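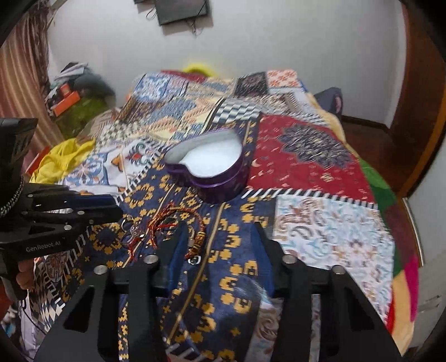

Fig. 2 An open heart-shaped tin and a braided cord bracelet on a patchwork-print bedspread.

Chapter 2
Keeping Small Things

Most homes have a tin that once held something else. Biscuits or sweets are eaten, the tin is kept, and after a while it holds buttons, keys or jewellery. This chapter looks at how people store small belongings, and at what they choose to keep.

We use cookies to improve your experience. Accept | Manage settings

Noémie Joly asked 263 households in Sison to empty one such container onto a bed or table and talk through the contents. Cord bracelets came up often -- many were gifts, and few were still worn. Loose ends and worn knots were seldom given as grounds for throwing one away.

Before reading on, empty a tin or box of your own. Sort the contents by use, then by age, and write down both orders. You will need these notes for section 2.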